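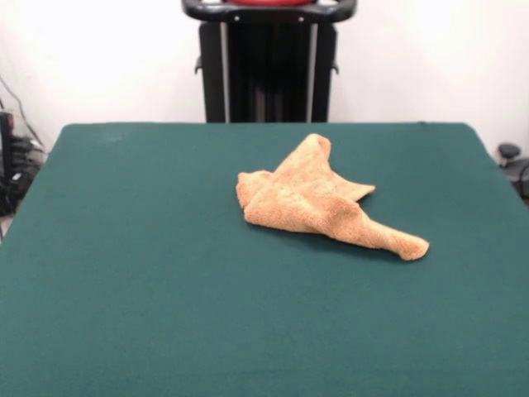 Towel folding, thread. Most bad folds are decided before the first crease. You need to find a corner, and a towel dropped in a heap hides them. Look for the parts that stick out: a peak at the top, a flap lying flat to one side, a long twisted tail like the one on this tan terry towel. I start with the tail. Untwist it before you pull on anything.

Second step is spreading. Hold two corners on the same short edge, lift, let the weight hang, lay it down away from you. Terry grips felt, so dragging it across the table just moves the wrinkles.

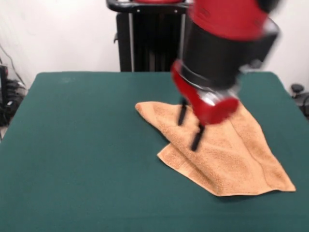

Should you shake it out first? Once, over the floor, if it came from the dryer. Shaking more than that only puts lint on the felt.

Third step is squaring. Use the woven bands as your guide, never the hem. Hems shrink at a different rate from the pile and pull the edge off line. I had a Vlček bath towel that was out by two fingers after 12 washes, and its bands still ran parallel.
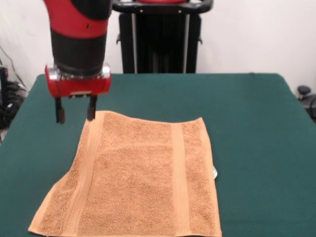 If one side flares, pull the opposite corner outward and smooth toward it with a flat hand. Then fold in 3 the long way, and in half. Thirds hide both long edges inside, and the stack stands straight on a 12 inch shelf.

Next month: fitted sheets. I have a method. It takes about 7 minutes.

Comments

Rangi Tamihana: Does this work for waffle weave?

gistmont_linens: In half and half again is faster.

pegbag: My bands are crooked too. Wekent, bought in February.

Related
Which way to hang a bath mat
Terry, velour, waffle: drying times
Sorting the linen shelf

Home | Threads | Replies | Search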